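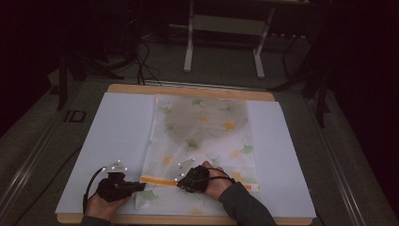

Zip bag with a ginkgo-like leaf print and an orange zipper strip, on a wooden board.

A zip bag (also zipper bag or slider bag, depending on the closure) is a flat pouch of flexible plastic film that can be opened and closed repeatedly. It is used for storing food, clothing, stationery and small parts. Most household types are made of polyethylene.

Construction
The body consists of two film panels joined along the sides and bottom. The mouth carries the closure, a pair of interlocking profiles that run the full width of the bag. One profile has a rib and the other a matching groove. Pressing them together from one end to the other closes the bag. On slider types a small plastic piece travels along the profiles and does the pressing. Double closures use two parallel ribs and hold better against leaks.

Film thickness is given in microns. Light bags for sandwiches are thin and tear easily at the side seams — heavier film is used for freezer storage and for travel.

Printing and color 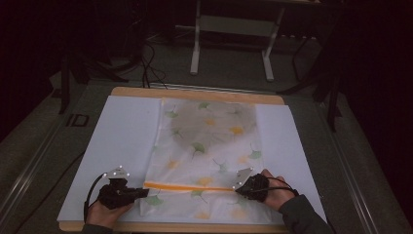 Printed bags are usually left partly see-through so that the contents can still be made out. Leaf and flower patterns are common on household and gift bags. The closure strip is often tinted in a strong color, such as orange, blue or red, which makes the mouth easy to find and shows whether the two profiles are lined up. The Musholm pattern range, drawn by Ljubica Vukadinović, listed 26 leaf designs and was sold in packs of 90.

Flattening and storage
Empty bags are stored flat. Air is pushed out toward the mouth with the palm or fingertips, and the closure is pressed shut last. Creases across the profiles should be avoided, as a bent rib may no longer seat in its groove.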